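4. Partly used containers and repeat purchase

4.1 Scope of the section

The preceding section described how hand creams and body lotions enter the households in the Savville and Fanwood samples. The present section deals with what happens to them after they have been opened. The unit of analysis is the container, not the household, except where stated. A container was counted as opened if its seal was broken or missing, if its pump had been turned to the unlocked position, or if the respondent said that it had been used. Sample sachets and hotel miniatures were recorded on a separate sheet and are left out of all counts below.

The Rultmont inventory lists 1,182 opened containers across the two samples. Each was assigned one of 4 fill levels by the visiting fieldworker: nearly full, more than half, less than half, and nearly empty. Weighing was considered at the design stage and dropped. Tare weights were available for only a minority of the brands found, and respondents in the pilot were reluctant to have products handled for as long as weighing required. Fill level in opaque tubes was judged by squeezing, which is less accurate than sight, and tubes are therefore reported apart from bottles and jars wherever the two differ.
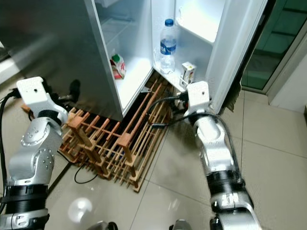 Page last changed: October

The visits were repeated after 8 weeks. At the second visit the fieldworker worked from the list made at the first, looked for each container on it, and recorded its fill level again. Containers that could not be found were coded as finished, discarded, given away, or lost, according to the respondent's account. Containers that had come into the household between the visits were added to the list under a new line number. A new container of the same brand and type as one already present was flagged as a repeat purchase, whether or not the older one was still in use.

4.2 Fill level at the first visit

The distribution of fill levels was uneven. The "nearly full" and "nearly empty" groups were the largest, and the two middle groups were smaller than would be expected if products were opened at random times and used at a steady rate. The pattern held in both samples, for bottles and jars alike. It was weaker for tubes, which may reflect the cruder method of judgment.

Two processes could give this shape. The first is early abandonment: a product is opened, used a small number of times, found unsuitable, and kept. The second is late abandonment, in which a product is used steadily until the remaining amount is hard to get out, and is then kept with the stated intention of finishing it. The inventory alone cannot separate these from a third possibility, namely that respondents misremember which containers have been opened and present new ones as used. The interview data point toward the first two. Respondents asked about nearly full containers most often mentioned scent, followed by a greasy or sticky feel. Price was seldom mentioned as a reason for keeping a product but was often mentioned as a reason for not throwing it out, and the two answers were coded separately for that reason.

Jars behaved differently from pump bottles at the lower end of the range. Few jars were recorded as nearly empty, and those that were had usually been used in the preceding week. Pump bottles at the same level were frequently described as finished by the respondent even where a visible amount of product remained below the intake of the pump. Some respondents stored such bottles upside down, and a smaller group had moved the contents into another container. Transfers of this type create a difficulty for the method. The receiving container may hold a mixture of products and its apparent fill level goes up between visits without a purchase. All such cases were marked by the fieldworker and excluded from the comparison in 4.3.

Age of container was a poor guide to fill level. Respondents could rarely name the month in which a product had been opened, and batch codes gave only the date of manufacture. Where a purchase could be dated by an event (a birthday, a move, a return from vacation), the nearly full group turned out to contain both the newest and the oldest items in the sample. A mean age for the group would have little meaning and is not given.

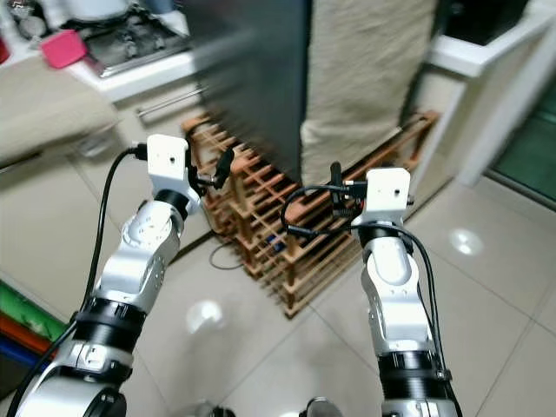

Figure 2. Kitchen floor area, with two robot arms in the foreground.

4.3 Change between visits

Most containers did not change fill level between the first and second visits. This was expected for the nearly full group, given the coarse scale, but it was also the case for a large share of the containers that respondents had described as being in daily use. One explanation is that daily use of hand cream involves amounts too small to register over the interval. Another is that reported daily use refers to the product type, with the actual use spread over several containers kept in different rooms. The second reading is supported by the location data. Households with hand cream in more than one room showed less change per container than households with a single location, while total change per household was similar.

Among the containers that did change, movement was concentrated in the bottles and jars kept beside a sink. Containers kept beside the bed moved less, and containers kept in bags moved least. The bag group is affected by loss. A greater share of it could not be found at the second visit, and the accounts given for missing items were vaguer than elsewhere. Vanhove, who carried out most of the Fanwood visits, noted that several containers coded as lost were named by respondents as being "in the other bag," a category for which the form made no provision. They have been left under "lost" in the counts, with a note in the data file.

Repeat purchase was most common where the older container was nearly empty, as would be expected. It was next most common where the older container was nearly full. This second result needs more comment. A simple stock model, in which a household buys when its supply falls below some threshold, predicts almost no purchase of this kind. Inspection of the cases shows that they fall under two headings. In the first, the older container was in a place that the respondent had not checked before buying. In the second, the product had been bought at a reduced price, and the respondent was aware of already having it. The headings overlap in a few households and no attempt was made to force these into one or the other.

The Kourkoulas scale of shopping confidence, given at the end of the first visit, did not distinguish households with unplanned repeats from those without. Nor did household size. Number of storage locations did, and the difference remained when only hand creams were considered. We regard this as the main result of the section, subject to the limits set out below.

4.4 Visibility of storage

Storage locations were coded as open, screened, or closed. Open storage covers countertops, windowsills, and shelves without doors. Closed storage covers cabinets, drawers, and boxes with lids. The screened category was added after the pilot, when fieldworkers reported that they could not agree on items kept behind cloth or inside mesh bags. Coding was done by 2 coders working separately from the fieldworkers' notes, with disagreements settled by discussion.

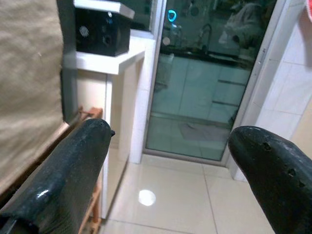

Visibility had a clear association with unplanned repeat purchase, but the association was carried mainly by the closed category. Screened locations resembled open ones more than they resembled closed ones. The coders' instructions treat the type of screen as irrelevant provided that it can be moved aside with one hand and has no fastening. A hanging piece of woven cloth on the scale of the beige panel in the picture, which could be a curtain or a cover, would block the view of whatever stood behind it as fully as a cabinet door, and on the present rules it would still be coded as screened if it hung free. Tambunan has argued that such cases belong with closed storage. Recoding the large opaque screens in this way lowers the number of screened locations considerably and leaves the direction of the result as it was. The original coding is kept in the tables for the sake of comparison with the pilot.

The association does not show that closed storage causes repeat purchase. Households with many products have more reason to put some of them behind doors, and also more occasions on which a purchase may duplicate something already there. Controlling for the total number of containers weakens the association without removing it. A design in which households were asked to move their products from closed to open storage between visits would give a stronger test. The possibility was raised with respondents in Savville at the end of the second visit, and most said they would agree to it for hand cream but not for products kept in the bedroom.

4.5 Limits

The interval between visits was short in relation to the life of a bottle of body lotion, and slow use cannot be told apart from no use on the fill scale adopted. Both visits fell in the colder part of the year, when use of hand cream is likely to be above its annual level. The first visit may itself have affected behavior. Several respondents remarked that they had not known how many lotions they owned, and a few discarded containers while the fieldworker was present. These were kept on the list and coded as discarded at the second visit. Finally, the fieldworkers saw only what they were shown. Respondents were asked to open every place where creams or lotions might be kept, and cars and workplaces were asked about but not visited. Items reported from those places were entered without a fill level and do not appear in 4.2 or 4.3.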